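Tultura paper bench, February, started 7 in the morning

Stone pattern day! I have been wanting to get back to this all month and the bath was finally behaving.

Size: 23 grams carrageenan in 4,000 ml water, blended in batches last night and left covered on the low shelf. Skimmed it twice this morning with newspaper strips. Hardly any bubbles left, only a little skin at the corners. Last time I blended it the same morning and we all remember the pinholes, so the overnight rest goes on the wall as a rule. Room was cool when I started and the size felt a touch thick. Did not thin it. By mid-morning it had loosened on its own and the drops were opening out nicely.

Paper: Istik, the cream weight, alumed on the smooth side and stacked under a board while still limp. 40 sheets done. Pencil X on the wrong side of every one, please keep doing this, I picked up an unmarked sheet from the old pile and got a ghost of a pattern that slid right off in the rinse. The old pile takes us up to number 259, so today's start at 260 in the ledger.

Colors, in the order they went down:
dark brown first, straight from the jar plus gall
gray, a bit more gall than the brown
Tan (the one we mix ourselves, jar with the capital T on the lid)
pale pink, mostly white with a drop of the red
clear gall water last, off the broom-straw whisk

The first few sheets were all polka dots. Pretty, but they look like pebbles in a stream and I was after a slab, the kind with long crooked lines running through it. The trick was to let the brown and gray cover everything, then throw the gall water hard in one place so the ground squeezes up into veins. Wow, it moves fast! You get a few seconds where the whole surface seems to be cracking, and then it settles and you have to leave it alone. I did not always leave it alone. 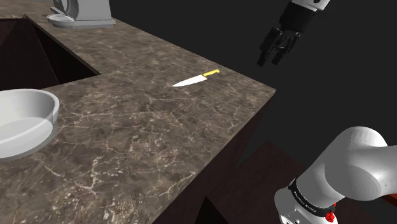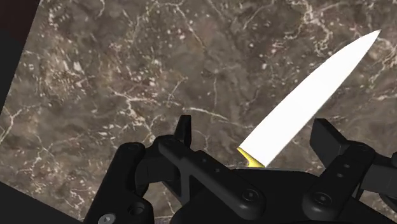
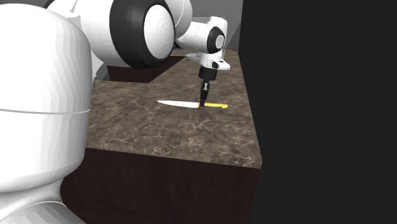

Veins are really a question of where the color gets pushed, and I had been pushing it evenly all over the tray, which gives you a net. Real-looking stone wants a favorite spot. The brown countertop in the first picture has a branching pale vein down at the lower left, with little cream speckles near the bottom, and that became my target for the second half of the morning. So: gall water thrown heavily in the left corner, next to nothing on the right, then one slow drag with the bone stylus to pull a branch off the main line. The speckles I got by flicking cream from a nearly dry brush after everything else had stopped moving. Three sheets came out so close to what I wanted that I laughed out loud. The pink has to be paler than feels right in the jar, it always comes up stronger once it is squeezed narrow.

Things that went wrong, for whoever has the bench next:

Gray sank twice. Added gall a drop at a time and tested in the pie dish until it spread to the size of a coffee lid. Should have tested before it went in the big tray, obviously.

Hesitation line across one sheet where I paused laying it down. Opposite corners, roll it in one go, breathe out while doing it. It works for me.

Rinse water got murky and I kept using it. The sheets from just before lunch have a dull cast. Change it sooner.

Dried on the rack with the fan off. The fan curls the Istik badly, and pressing doesn't quite get it flat again.

Afternoon, back at it around the tray with what was left of the size. It had gone a bit soupy and the veins feathered at the edges, soft and smoky, more like wood smoke than stone. I love these! Not right for the Jestovow boxes, which need a crisp pattern to survive being wrapped around corners, but they would make gorgeous endpapers. Put them in the flat drawer with a slip marked "late bath."

For the Jestovow job: choose from the left-corner sheets only. Cut lids so the main vein runs off the long side and let the sides of the box be the quieter right-hand part of the same sheet. Burnish with a little wax before gluing. I tried wax after gluing on an offcut and it dragged the gray.

Still to try: same colors with black in place of the dark brown, and a smaller whisk for the last throw. Also want to see what happens if the pink goes down before the Tan. Tray is scraped and washed, and the rest of the alumed paper is in the plastic sleeve, use it tomorrow or it will need doing again.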